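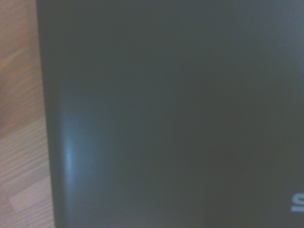
Clindden Robotics Group
Handling and Recording Practice - Working Meeting
Minutes of the meeting held on May 23, 2025

Present: Unnur Toft (chair), Kjell Kvam, Lovely Bautista, Charoen Paisan
Apologies: Bent Bech
Minutes: Lovely Bautista

1. Minutes of the last meeting

Agreed, with one correction. Under item 4 the site named should be Balomlow and not Clindden. Unnur to sign the corrected copy.

2. Actions carried forward

Kjell has sent round the revised start-up sheet for the arms. Both sites are now using it. Closed.

Charoen has not yet had a reply from Goka about the spare finger pads. He will ring them. Open.

Bent was to bring a draft on battery storage. Held over to June in his absence.

3. Practice rule 2: approach to flat objects

Kjell introduced the revised wording. The present rule says that the arm must "slow down near the object". He said operators at the two sites read this differently. At Balomlow they slow once the object fills most of the wrist view, and at Clindden they slow as soon as the arm leaves its rest position. Neither is wrong under the wording as it stands.

Charoen said that closed laptops, trays and hardback books give the most trouble. At close range the wrist camera sees a plain surface and very little else, and the operator loses the sense of how far away it is. He would like the rule to say that a rim or corner of the object should stay in view until the arm has stopped.

Lovely asked whether that was possible with the larger items. Charoen said it was if the arm comes in from one side. Coming straight down over the middle makes it much harder.

Unnur was against putting a distance in the rule. The wrist cameras are not all mounted at the same height and a single figure would be right for some arms and wrong for others. Kjell agreed but wanted the figure for each arm written on its own start-up sheet.

Agreed wording: "When approaching a flat object, keep at least one edge of it in the wrist view until the arm has come to a stop. If no edge can be seen, stop, back off and start again. Do not feel for the surface with the gripper."

Action: Kjell to put the new wording into the handbook and add the stopping distance to each start-up sheet.

4. Personal and borrowed items

Lovely reported that the handbook does not say clearly what may be used as a test object. Staff have been bringing things from home, which has been useful, but there is no record of who agreed to what.

Discussion covered laptops in particular. It was agreed that:

Any laptop used must be switched off and closed before the arm is enabled.
The gripper must not press on the lid. Sliding from the side is allowed at low force.
Asset labels with a person's name are to be covered or taken off. Makers' names may stay.
The owner signs the loan sheet first. A message or a word in the corridor is not enough.

Kjell asked if the last point applied to mugs and the like. Unnur said yes, one line on the sheet will do - it does not need a form for each mug.

Action: Lovely to draw up the loan sheet and leave copies at both benches.

5. Review of recordings

Charoen gave the figures for the period. There were 3,036 recordings in all, of which 2,059 have been checked by a second person. He put 17 forward for the group to look at together, all of them to do with lighting or focus.

Dim light was the main point. Dark matt surfaces come out grainy and the reviewer cannot always tell whether contact has been made. Kjell thought the blinds at Clindden should be open during sessions. Charoen said that would bring glare off shiny objects in the afternoon, and he would sooner have a second lamp on the left of the bench. Unnur asked him to try both before anything was bought.

There was some disagreement over whether a recording with no gripper in view should be kept. Kjell would mark such recordings as incomplete. Lovely pointed out that on the older mounts the fingers are often out of view when they are open, and that the joint readings are stored in any case. Agreed to keep them, provided the readings are complete and the reviewer adds a note.

Action: Charoen to try the lamp and the blinds and report in June. He will also finish the second checks.

6. Þórarinsdóttir checklist

Unnur has been through the Þórarinsdóttir checklist against our own handbook. Most of it is already covered. The gaps are the handover between operators and what to do when the emergency stop has been pressed by someone other than the operator.

On the second of these, the group agreed that the person who pressed the stop must be the one to say it can be released. If they have left the room they are to be fetched.

Handover was left for Bent, who wrote the present section.

Action: Unnur to send Bent her notes.

7. Any other business

The floor tape at Balomlow has worn through by the door side of the arm. Kjell to replace it before the next session there.

Next meeting: June, at Balomlow. Date to be set once Bent is back.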